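How to Mix Your Own Colors for a Small Room

Posted 30 March 2023

I painted four rooms in our house before I worked out that the paint chip was never going to save me. You pick a green, it looks wonderful in the store, and then it goes up on a north wall and turns into pond water. Mixing your own is slower, but it is so much more fun, and you end up with a color that belongs to your room and your light!

This tutorial covers a small room, something like a bedroom or a study, using water-based wall paint with a flat or eggshell finish. Don't try it with oil paint.

What you need

A gallon of good white base, all from the same line
Small sample pots in the strong colors you want to play with
A notebook and a pencil
Plastic spoons or a small kitchen scale (the scale is better)
A clean bucket with a lid, big enough for the whole batch
White poster board, cut into large pieces
Painter's tape

I used Bodin flat white as my base, and my sample pots were Lallow. Any two water-based lines will usually get along, but stir a spoonful of each together first and leave it overnight. If it goes lumpy or separates, pick another pair.

Step 1: Find your starting color

Forget the paint aisle for now and look at things you already own. A scarf, a book cover, the lining of a coat. Put a few of them together in the room you're going to paint and keep coming back to them, morning and evening. You'll notice that colors push each other around. A quiet green can look nearly gray next to a bright red, then wake up completely when you set it beside a pale blue.

Do this on a big patch of one plain color if you can. A tablecloth works very well, and so does a bedspread.

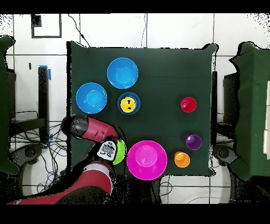

Light blue, dark blue, yellow and red against a dark green cloth.

Write down the pairs you like. I ended up with two that I couldn't choose between, a dusty blue with a mustard trim and a deep green with almost no trim color at all, and I carried them both through the next steps.

Step 2: Mix tiny batches

Weigh out a little white, then add your strong color a drop at a time. Always add dark to light. Going the other way eats up white paint at a shocking rate, and you'll have a bucketful before you get anywhere near pale.

Write down every single addition. Every one! My first good blue is lost forever because I thought I'd remember it.

If a mix looks too loud, add a touch of its opposite instead of black. A bit of orange calms a blue, a bit of red calms a green. Black tends to make everything look dirty.

Step 3: Paint big boards

Give each board two coats and let them dry overnight. Paint dries darker than it looks in the bucket (most wall paint does, anyway), so don't judge anything while it's wet.

Tape the boards up in different spots, one near the window and one in the darkest corner. My neighbor Sándor Kovács leaves a plain white border around his so the old wall color doesn't interfere, and I've copied him ever since.

Live with them for a few days. Turn the lamps on. A bulb around the warm end, 3000 K on the box, will pull yellow out of nearly anything, and you may love that or hate it.

Step 4: Scale it up

Go back to your notebook and multiply. Mix the whole room's worth in one bucket, plus extra for touch-ups, because matching a second batch is miserable work. Hold back a little of the strong color, stir for much longer than feels sensible, then paint a fresh board and compare it with your favorite once it's dry. Add the rest if you need it.

Strain the paint through an old nylon stocking if you see any specks.

Step 5: Label and store

Fill a clean jar to the top, seal it, and tape the recipe to the side along with the room name. Keep it somewhere that doesn't freeze.

The study got the green in the end. I'm starting on the hallway in April, with the dusty blue.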